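Keeping your own money when home isn't safe
Speaker notes, Rovamcombe library talk, Jul 2, 2026

Wait for the door to close. Say hi. Say who I am -- Isla Forsyth, I wrote up family court for the paper for a long time and now I mostly answer the phone at a helpline, which I like better. Say that people can get up and leave whenever they want and I won't look up. Mention the side door.

Also say up front that I'm not a lawyer. Gerardo Benedetti is, and he's in the second row, and he has agreed to take the legal questions at the end. (Gerardo, wave.)

Start with the grocery receipt story. I've changed enough of it that she's fine with me telling it. She had a good job, better paid than his. Her pay went into an account she couldn't log in to. Every time she came back from the store she put the receipt on the kitchen counter and he went down it with a pen. One evening there was a candy bar on it and she slept in the car. When I first heard that, I asked her if he'd ever hit her, and she said no, and I'm ashamed to say I relaxed a little. I had my pen out for the bruise. I'd written so many of those stories that I didn't know what to do with one that was all receipts.

Pause here. Drink some water. I always rush this bit.

So what does it look like? I'm going to talk about it the way callers do, because the official words don't help much when you're the one in it. "He just handles the bills." "My mother-in-law holds on to my passport and my gold." "She gives me gas money if I ask nicely." "They put the car loan in my name and I found out from the bank." Husbands, wives, grown sons, a whole household of in-laws sometimes. It isn't one kind of family and please don't let anybody in your life tell you it's one kind of family.

If the room is quiet, tell the Fusetti one. If it's chatty, skip it, we'll run over.

The Fusetti one: caller had an old Fusetti sewing machine and took in hems for the neighbors. Cash, small amounts. Her husband knew about the sewing and thought it was cute. He never asked what she charged! By the time she left she had 255 dollars in the bobbin drawer, and that got her and the baby two bus tickets and some food. I think about that drawer a lot.

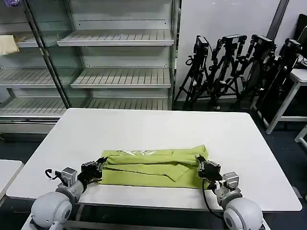 Slide 11: lime green, folded.

OK, practical part. People write this down, so go slow.

Papers first. Birth certificates, passports, immigration papers, the kids' shot records, anything with an account number on it. If you can't take the originals, take pictures and send them to somebody you trust, then delete them from your phone and delete them again from the deleted folder. Quyên Tô from our office will do this with you at a desk if you're not sure how. She's very patient. She did it with me for practice and I got it wrong the first time.

Then a bank he doesn't use. I mean a different bank entirely. I've heard of a nice teller chatting away to a husband about his wife's new savings account. Ask for paperless statements and give an email address you made on a computer that isn't at home. The ones here in the library are fine, sign out after.

Check your credit report. You can do it free. A lot of callers find a card they never opened. Don't confront anyone about it that night. Call us, or call Gerardo's office, and let's work out an order to do things in.

Phones. If he pays the bill he may be able to see who you call. Say this twice. Our number is on the back of the bathroom door in both restrooms, on little tear-off strips, and it says "Edby" on the strip with no other words, so it looks like nothing much in a coat pocket.

Leaving is the risky time, and so are the weeks after. Don't soften this. Say it plainly and then say that we make a plan with each person and the plan is theirs. Some people call us for years before they go. Some never go and we still pick up.

Part for the friends and sisters and coworkers, and there will be plenty of them in the room. Please don't say "why don't you just leave." Offer something small and real. A mailing address. A shelf in your garage. Masanobu Sasaki, who runs the hardware store, let one of his cashiers get her overtime as a separate check for most of a year, and he didn't ask her a single question about it. I got permission to say his name and he's still going to be embarrassed -- sorry, Masanobu.

If somebody asks about the paper: yes, I used to write the headlines too. Yes, some of them were awful. "Family row" for a woman with a broken wrist. I'd take that one back if I could. Keep it short, it isn't what they came for.

Questions. Repeat each one into the mic, the back can't hear. If anyone starts to tell their own story out loud, thank them gently and point them to Vilgot Sandberg, who'll be in the MacAulay room with the door shut and coffee on. He's there until closing.

Next talk is in August, same room, on benefits and rent. Sign-up sheet by the desk, first names only.

Remember to collect the clicker. I took it home last time.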